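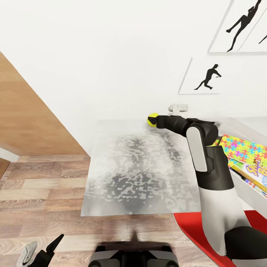 Tennis ball in the right gripper, playroom scene. Omuvness, trial license.

Evaluation diary, Plirnov Office of Assistive Equipment
Entry by Leif Brynjólfsdóttir
25 Jul 2023

The Office continued its review of Omuvness, the home simulation package offered by Hjaltadóttir. Work began with the playroom scene, which had been left over from the previous session when the workstation required a driver update. The update was completed before I arrived. Filippos Zervas had also moved the license file to the shared drive, and both of us were able to open the package without the error recorded in the last entry.

The question before the Office remains the one set in April: whether a simulated home is a sound place to rehearse tidying tasks before any equipment is placed in the Jotstead apartments. Residents there have agreed in principle to a trial. They have also asked, quite properly, what will be done about small objects on the floor, and the first scene was chosen with that request in mind.

We ran 200 attempts with the tennis ball. The ball was assigned a new starting place for each attempt, and the robot was asked to bring it to a marked spot. The package logged 184 of these as complete. I do not wish to lean on that figure yet. The definition of "complete" in the vendor's settings is generous, and an attempt is passed if the object rests within a hand's width of the target for one second. Mr. Zervas has tightened the setting and will repeat the whole batch overnight.

Several observations were entered under grasping. The ball was held well in most attempts and did not slide through the fingers, a fault we had noted in the older release. Starting positions near the wall caused more trouble. The arm is long when extended, and at full reach the planner prefers to bring the elbow high and lower the gripper onto the object from the front. Where the storage bin stood near the path, the upper arm passed closer to it than I would accept in a real apartment. No contact was logged. I have asked for the clearance value to be shown in the report, as it is at present available only in the raw log.

On floor surfaces, the package allows the reviewer to set friction for each covering. The wood, the rug and the mat all came with the same value. This seems to me an oversight, and I have written to Hjaltadóttir about it. A wheeled base behaves differently on a rug than on bare planks, and the residents at Jotstead are fond of rugs. The reply, received before lunch, stated that separate values are supplied with the full license and that the trial license is simplified. The trial terms I have on file do not mention any such simplification. I have placed the reply in the correspondence folder and marked it for the attention of the purchasing section.

The afternoon was given to flat objects: books, puzzle boxes and board games. These matter to us more than the ball does. In the survey of apartments, boxed games were among the things residents most often said they could no longer lift down or put away with comfort.

Setup took longer than it should have. The object library lists 400 household items, and the search tool does not sort them by size or shape. Mr. Zervas went through the list by hand and made a short selection, which he has saved so that the work need not be repeated. Two of the boxes he selected had the wrong weight entered, one being as heavy as a full suitcase. He corrected both. The corrections are noted in the appendix so that the vendor may be informed. 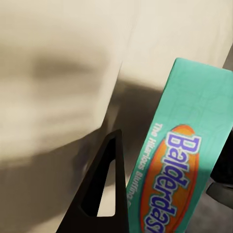 Recognition of printed packaging is the part of the package I had expected to find weakest, and I have revised that view. The hand camera is offered as a means of confirming which item the robot has reached, and its value depends on whether the lettering survives at close range. In the view saved from the left hand, the word on the orange oval of the teal box can be made out as "Balderdash" even though its last letter is lost, and the smaller line beside it can be followed through "The Hilarious Bluffing" up to the black finger. The cream surface behind is heavily blurred, yet the lettering stays crisp. That is a useful result for us. It does also show that the finger will hide part of any label printed along the edge it approaches, and our own test sheet should not rely on text in that position.

The recognition tool gave the correct title for every box in Mr. Zervas's selection when the large lettering faced the camera. With the plain side turned up it returned "box" and nothing further. I regard this as acceptable behavior. A tool that offers no title is easier to supervise than one that offers the wrong title with confidence, and the earlier product we reviewed had done the latter.

Grasping the boxes was less satisfactory. The gripper opening suits a box held by its short side. When the box lay flat on the floor, the planner made repeated attempts to slide a finger beneath it, and the simulated box passed slightly through the floor on 3 occasions. Mr. Zervas saved the logs. He believes the fault lies in the time step and can be cured by a smaller one, at the cost of slower runs. We shall try this in the next session before it is reported to the vendor as a defect.

Matters of cost were raised by the purchasing section toward the end of the day. I gave no recommendation. The quotation from Hjaltadóttir covers one seat, and two of us have been using the trial at once, so a like comparison has not yet been made. I have requested a revised quotation with support hours listed separately.

Items carried forward:

Repeat of the ball batch under the stricter setting (Zervas).
Smaller time step for flat boxes.
Written answer on floor friction under the trial license.
Clearance value to appear in the printed report.
Visit to the Jotstead apartments to measure shelf heights. The building manager prefers a morning.

The workstation was left running for the overnight batch, and a notice was placed on the door asking that the power not be switched off. The room key was returned to the front desk at the close of business.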